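**Handout: Sorting small items at the table**
Housekeeping and Storage, unit 7 (September)

Bring to class: your notes from Ferthorpe and one bundle of cable from home. We begin with the table clear of papers.

### Containers

- A large tray or bin is for long or bulky things, such as coiled cable.
- A basket with slots is for small things that must be seen quickly.
- Boxes stay outside the containers until we know what is in them. A closed box is not a sorted box.

### Coiling a cable

1. Hold one end in the left hand and make loops of the same size. In class we use 60 cm of cable for each loop.
2. Do not pull the loops tight. The cable should lie flat on the table without help.
3. Tie the coil in the middle – one tie is enough for a short cable.
4. Put the coil next to the container first. Check it, then place it inside.

Many students put the cable in the bin before it is tied. Then two cables become one knot, and the work must be done again.

### Placing

Leave bare table between the containers. The hand needs this space, and also the eye. White cable is easy to find in a green or teal container, less easy in a white one.
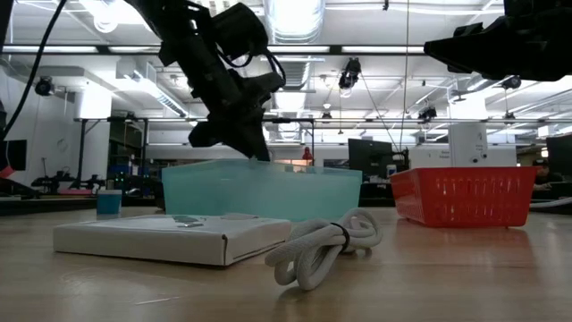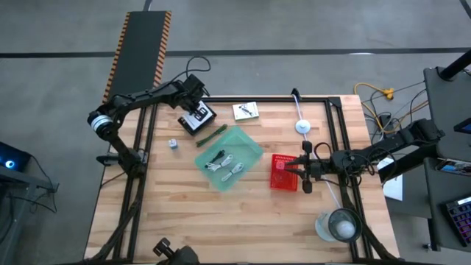

### Labels

Write the label before you close the lid. Use the Prika list for the names of things, and copy the shelf number completely (3482, not only 82). If a thing has no name in the list, write "other" and ask in the next lesson.

Homework: read the chapter on drawers in Fukuda and sort one drawer at home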